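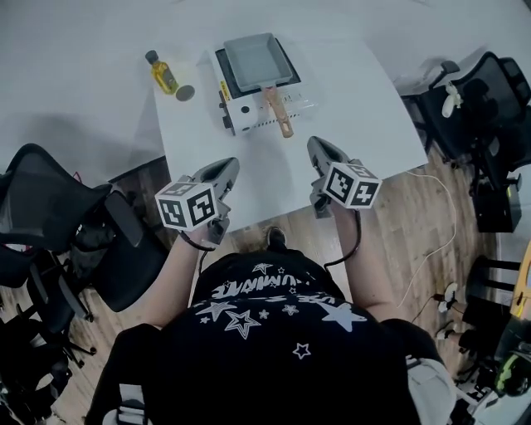 Progress Report: Manual Skills for Domestic Machines, Cooking Tasks
Submitted to the Ahmadpour Fund by Trasten
Prepared by Ching-wen Mok, project lead
January 5, 2020

1. Status

Work in this reporting period covered the rectangular pan task, the first of the 2 cooking tasks in the agreed plan. Demonstration recording is complete. Training is under way and the first hardware trials have been run. The second task, table clearing, starts in May as scheduled.

The fund asked us to state plainly whether a machine can do these chores at present. For the pan task, the answer is that it can do parts of the job under fixed conditions. It can't yet do the whole job without a person standing by.

2. Demonstrations

We recorded 645 demonstrations. After review, 408 were accepted for training. The main grounds for rejection were lost marker tracking, a slipped grip on the handle, and recordings that ended before the pan was back at rest. Brisa Villalobos carried out the review and wrote the acceptance rules, which are attached as Annex A.

The rejection rate is higher than we planned for. Most of the rejected recordings date from the early sessions, before operators had settled on a common way of approaching the handle. 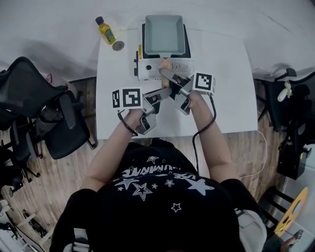
Handle acquisition remains the hardest step for the trained controller. A pan handle is narrow, it can turn in the grip, and the load on it changes as soon as the pan leaves the burner. Operators often deal with this by bringing the fingers of both grippers together over the wooden piece at the front of the cooker, and the controller has to learn when two hands are needed and when one is enough. At present it tends to commit both, which leaves no free hand for the oil bottle.

3. Hardware trials

The trial arm pair was supplied by Brukari and runs the Tarkeck controller, release 2. We ran 100 trials with a cold pan and no food. Roughly half reached a stable grip on the first attempt. Failures fell into two groups: the fingers closed short of the handle, or they closed correctly and the pan then rotated during the lift. The second group is the more serious one, as it would spill the contents in a real kitchen.

No trials have been run with heat or with oil in the pan. These are held back until the rotation problem is under control. The safety review for heated trials has been drafted and is with the fund's technical reader.

4. Cleaning subtask

Wiping was added to the plan at the fund's request. The open question is contact force — too little leaves residue, too much moves the appliance across the table. Gripper-side views are used for this subtask because the overhead view is blocked by the operator's hands at the moment of contact.

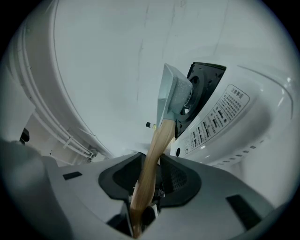
Photo: Trasten, project records

Surface shape matters more than we assumed in the proposal. Flat panels are simple to cover with a straight stroke. Raised rims and recesses call for a change of wrist angle partway through, and the current controller does not make that change. We have not yet measured force directly. A sensor has been ordered and the mounting plate is being redrawn to fit it.

5. Budget and next steps

Spending is within the approved total. Operator hours ran over the planned figure, offset by a lower cost for arm maintenance. We request no change to the overall budget.

Before the next report we will retrain on the accepted set with handle rotation labeled, repeat the cold trials under the same conditions, and fit the force sensor. Villalobos will send the revised acceptance rules to the fund separately. Heated trials depend on the outcome of the safety review.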